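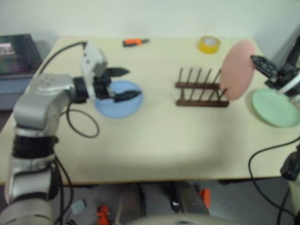
A blue plate on the table.

Stories > Short Fiction > The Landry Fleece

I'd promised myself one fleece. One! I said it out loud in the car the whole way down to the Pravley wool fair, and I said it again in the parking lot, and then I walked into the barn and there was bag 144.

It was a gray lamb fleece from a farm out past Kornard, the kind of gray that goes silver when you pull a lock apart. I stuck my whole arm in up to the elbow (you're allowed, there's a sign) and I just stood there with my eyes shut. When I opened them a woman in a yellow raincoat had her arm in the other side of the bag.

"Landry sheep," she said. "My mother spun nothing else."

Well, what do you say to that? The tag said $134, which was my wool money and my lunch money and most of my gas money too. I told her I'd only been looking. She told me so had she. Neither one of us took our arm out.

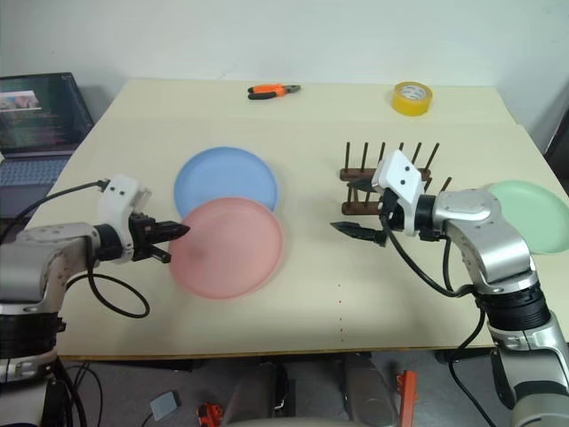
We stayed like that long enough that the man at the sales desk came over and asked if we needed help. Then she laughed, this big honking laugh, and said she had a motel room in Sallthorpe with a bathtub and a luggage scale, and did I want to go halves?

So that's how I spent the evening on a stranger's bathroom floor, splitting a fleece down the middle on a bedspread turned inside out. It came to six pounds, three each. We ate crackers out of the sleeve and got lanolin on the doorknobs.

She gave me the half with the better shoulder wool. I didn't notice until October, when I finally washed it, and by then I'd lost the scrap of paper with her number on it.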